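Nyitrai Household Services Working Group
Minutes of the meeting held on 26 May 2019 at the Vidberg office, second-floor meeting room

Present: Funmilayo Chukwu (Chair), Marwa Tazi, Krisztina Magyar, Irén Gulyás (minutes)
Apologies: Erzsébet Győri

1. Minutes of the previous meeting
The minutes were agreed as a correct record, subject to one change under item 4, where "Grarkia" had been entered in place of "Nikmont".

2. Matters arising
The revised list of household chores had been sent to all members. Ms Magyar asked that ironing be moved to the second stage of the review. This was agreed. The question of access to the Vidberg kitchen remained open.

3. Two-armed machines and everyday tidying
Ms Tazi presented her paper on whether machines with two arms could yet be relied upon for small chores in the home. The paper dealt mainly with soft goods: school bags, bedding, toys and clothing. She noted that hard objects of known shape had been covered at length in earlier papers and that she did not propose to return to them.

Members considered the handling of bags in particular. A bag changes shape when it is pressed, its straps fall across the opening, and zips have to be held at one end while they are drawn from the other. Ms Tazi was of the view that a single arm would be of little use for such work. 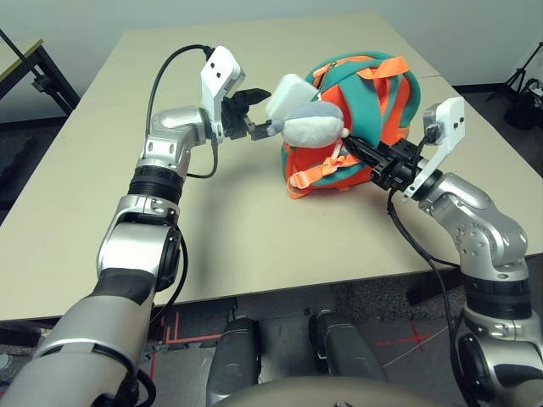 Figure 1. Two-armed work on a backpack, with a plush toy resting on top.

Ms Magyar asked how a result should be recorded where a toy was put away but the bag was left open. After discussion it was agreed that the two steps should be marked separately. The Chair observed that a parent would regard the job as unfinished, and asked that the final report say so in plain terms.

Ms Gulyás asked whether speed should count towards the result. Ms Tazi proposed a limit of 300 seconds for each attempt. Ms Magyar considered this generous for a task which a child is expected to do before school. The limit was accepted for the first stage only.

It was further agreed that 1000 attempts would be needed before the group could offer any opinion on reliability, and that attempts in which a person stepped in to help would be listed apart from the rest.

The group's present position was recorded as follows: machines may be suitable for some sorting and carrying under supervision, but there are not yet sufficient grounds to recommend them for unattended work in the home.

4. Shop-floor chores
Consideration of the Nikmont paper on shelf filling was deferred in the absence of Ms Győri.

5. Expenditure
A claim of 295 euros for bags, bedding and soft toys was approved.

6. Actions
Ms Tazi to redraft the scoring sheet with separate entries for each step.
Ms Magyar to write to Grarkia about the loan of bedding.
Ms Győri to present the Nikmont paper at the next meeting.

7. Next meeting
To be held in July, on a date to be confirmed by the Chair.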